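Search this site Enter keywords Go

Pastel season is over at the Edden craft room

8 July 2018
By Melati Krishnan

The paper-cutting table at the Edden craft room closed for the summer this week, having turned 3,000 sheets of colored paper into 784 finished cards and a great deal of what the organizers call trimmings.

Most of the trimmings reached the bin. The rest are under the radiator, where they may stay until classes resume in August.

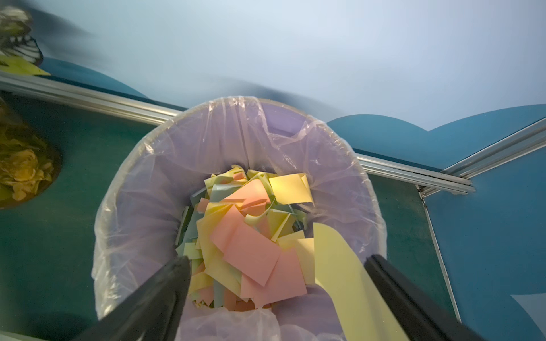

Yellow, pink and green scraps in the craft room bin.

Melquiades Medrano, who ran the table, had asked for offcuts to be sorted by color – a system that lasted one afternoon. "I found a mint green in with the salmon and I let it go," he said. "You have to pick your battles."

The cards go on sale at the Pagano Street library, priced at 78 cents each. Envelopes are extra, and there are 29 of them.

Anyone who wants scraps for collage can ask at the front desk. Bring a bag. Glitter, which was banned in spring, is still banned.

Contact us | © 2018 Edden Community News | Back to top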